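Última actualización: 4 de febrero de 2019
Tiempo de lectura: 5 minutos

Desde que nos mudamos a la casa de Tritau tengo pendiente escribir sobre las comidas largas, esas que empiezan a la una y de las que uno se levanta cuando ya han encendido las farolas. En enero hicimos tres seguidas, una detrás de otra, y todavía me dura el buen humor (y un poco de cansancio en las piernas, para qué voy a mentir).

Yo crecí en una casa donde se comía deprisa. Mi padre trabajaba por turnos, mi madre también, y la comida era una cosa que se hacía de camino a otra cosa. No lo digo con pena, comíamos muy bien y mi madre hacía unas lentejas que no he vuelto a probar, pero la sobremesa la descubrí de mayor, en casa de Tiziana Bellini, cuando compartíamos rellano en Bremport y ella me llamaba golpeando la pared con una cuchara. Tiziana ponía el café en la mesa y no se levantaba. Al principio yo no sabía qué hacer con las manos. Pensaba que había que recoger, que se hacía tarde, que igual molestaba. Tardé meses en entender que el café era la mitad de la comida.
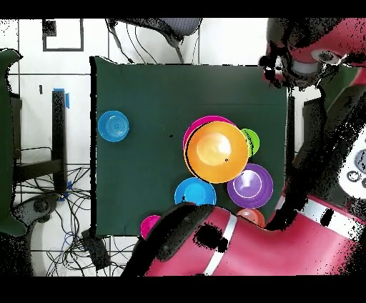
De Tiziana aprendí también a no cocinar nada complicado cuando viene gente. Un guiso hecho la víspera, pan, ensalada, fruta y algo dulce que traiga otro. Si la que invita se pasa el rato entre la cocina y el comedor, los demás acaban hablando bajito y preguntando si hace falta ayuda, y así no hay manera. Yo hago casi siempre garbanzos con espinacas, que al día siguiente están mejor, y si alguien no come garbanzos pues hay huevos, que eso se arregla en un momento.

La primera de las tres comidas fue la de los vecinos. Vino Boris Trnka con sus hijas, y vino también Bohumila Beneš, que tiene 77 años y baila mejor que yo. Bohumila trajo una tarta de ciruelas envuelta en dos paños de cocina y se pasó la tarde contándonos cómo llegó a este pueblo, en un autobús que se estropeó justo a la entrada. Se bajó a estirar las piernas, vio que alquilaban una habitación encima de la panadería y hasta hoy. Las niñas de Boris no se creían ni una palabra — y a mí me daba igual, porque hacía tiempo que no escuchaba contar una cosa así de bien.

Para la segunda éramos 10 y ahí sí que tuve que organizarme un poco. La mesa del comedor es para seis, de modo que pegamos la de la cocina, que es más baja, y quedó un escalón en medio que fue el tema de conversación de la primera media hora. Sobre el escalón no se puede apoyar nada, pero no se me ocurrió avisar a Peter Čierny y allá que fue su vaso de vino. Hay una mancha nueva en la alfombra. Le he probado sal, agua con gas y un remedio de mi tía con leche templada, y sigue donde estaba, un poco más clara quizá. Le he tomado cariño.

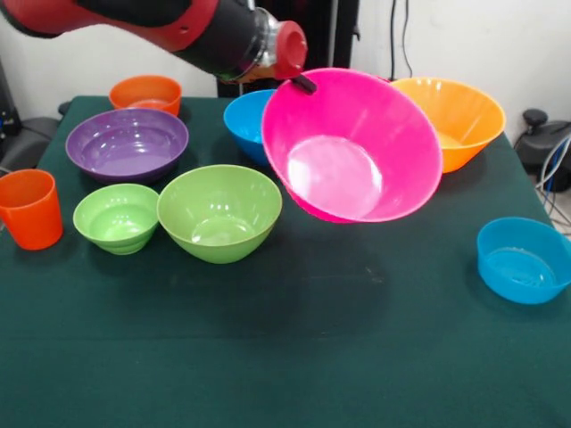

Lo que más me gusta de estas comidas es ese momento, cuando ya no queda nada en la fuente, en que la conversación se parte en dos o tres y luego se vuelve a juntar sin que nadie la llame. Unos hablan de la escuela, otros del precio de la leña, y de pronto alguien dice una palabra, «Teden», por ejemplo, y resulta que media mesa veraneaba allí de pequeña y que todos recuerdan al mismo heladero antipático. Estuvimos una hora larga con el heladero. Oldřich Brabec hasta lo imitaba, con la servilleta en la cabeza, y Boris tuvo que salir al pasillo de la risa.

También hay ratos malos, claro. En la segunda comida se discutió por una herencia que ni siquiera era de ninguno de los presentes, y yo me puse nerviosa y saqué el café antes de tiempo, que es lo que hago cuando no sé qué decir. Luego Tiziana me llamó por teléfono (ella ya no vive cerca, pero le cuento todas las comidas con detalle) y me regañó: que las discusiones hay que dejarlas terminar, que el café no es un extintor. Tiene razón, pero a ver quién se aguanta.

La tercera la hicimos sin avisar casi a nadie y salió la mejor. Sobró guiso del día anterior, pasó Peter a devolverme una escalera, pasó Bohumila a por sus paños, y nos quedamos los tres en la cocina hasta las siete. Comimos en platos desparejados, cada uno de su padre y de su madre, y llegué a la conclusión de que no me voy a comprar nunca una vajilla buena.

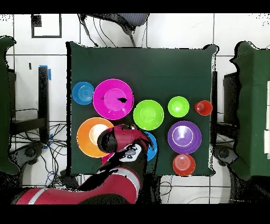 Lo de la vajilla tiene su historia, porque mi suegra lleva años queriendo regalarme la suya, blanca con un filo dorado, para 12, y yo llevo los mismos años dándole largas. Me da miedo, sencillamente. Con platos así la gente come tiesa y los niños se pasan la comida oyendo «cuidado». A mí dame una mesa con su tela verde oscuro y encima plástico de colores, un plato magenta bien grande, uno azul más pequeño, unos cuencos verde lima que no combinan con nada, y que cada cual coja el que quiera. La sopa sabe igual y las hijas de Boris pueden poner la mesa ellas solas. Mi suegra lee este blog, así que aprovecho para decirle que la vajilla es preciosa y que donde mejor está es en su aparador.

Para febrero no tengo nada pensado todavía. Oldřich dice que le toca a él, pero su casa es diminuta y habría que comer por turnos, como mi padre. Ya os contaré. Mientras tanto, si alguien sabe cómo se quita el vino tinto de una alfombra de lana, que me escriba, que lo de la leche no lo pienso repetir.

Comentarios

Oldřich B.: Mi casa no es diminuta, es recogida. Caben ocho si nadie abre el horno. Y el heladero hablaba exactamente así.

Marisa: Qué gusto leerte. En mi casa la sobremesa la cortaba mi abuelo poniéndose a roncar. ¿Pondrás la receta de los garbanzos?

Tiziana: Lo del extintor lo mantengo. Para la alfombra, jabón de glicerina y paciencia. Llámame.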